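Drandanley Centre Equipment Review Panel
Minutes of the meeting held in June, upper meeting room, 2.00 pm

Present: the Chair, the Clerk, four members of the Panel, and the Centre Manager. In attendance for item 3: two representatives of Sollach.

1. Apologies and minutes of the previous meeting

Apologies were received from one member. The minutes of the previous meeting were approved, subject to the correction of the room charge under item 6, which should have read £119.

2. Matters arising

The Centre Manager reported that the lift contract had been renewed on the existing terms. The revised booking form was in use.

3. Hand-held gripper kit: trial and terms of supply

The Panel received a paper from Sollach on the hand-held gripper kit offered to the Centre for its automation courses. The kit is used in pairs, one gripper to each hand, and the recordings made with it are supplied to the Hitville project for the training of robot arms. The Panel had before it the notes of the trial, which had run to 27 sessions.
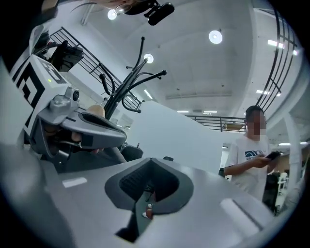 Photo: Sollach / Drandanley Centre

It was noted that each gripper is held from beneath, and that the camera and the printed marker block are carried on top of the body. Two members who had tried the kit found the grip comfortable for short periods but tiring after more than 18 minutes. Sollach undertook to supply a wrist strap for assessment and advised that users should change over or rest at regular intervals.

A member asked how other people using the building would be affected, given that the cameras take in a wide area including the stairs and the upper railings. The Centre Manager confirmed that notices had been placed at both entrances and that staff had been briefed. The Panel considered that the wording of the notices should be made plainer and should state how long recordings are kept. Sollach agreed to provide this information in writing.

The Panel then considered the terms of supply. Two forms were offered: purchase outright, or hire for one year with servicing included. The service agent would be Đorđević, which would collect faulty units and provide a replacement within five working days. Members asked whether damage to the jaws in ordinary use was covered. Sollach stated that it was, but that damage to the camera lens was not. The Chair asked for this exclusion to be set out clearly in the agreement.

Sollach estimated that a full set of recordings for one course would need around 100 hours of use. The representatives were thanked and withdrew.

RESOLVED: that the kit be hired for one year, subject to receipt of the written statement on recordings and a revised agreement.

ACTION: Centre Manager to redraft the notices. Clerk to write to Sollach.

4. Storage

The Panel agreed that a lockable cupboard be set aside for the kit and its chargers. Keys are to be held at the front desk and signed for.

5. Any other business

A member asked that papers be sent out earlier. The Clerk agreed to send them one week before each meeting.

The meeting closed at 3.40 pm.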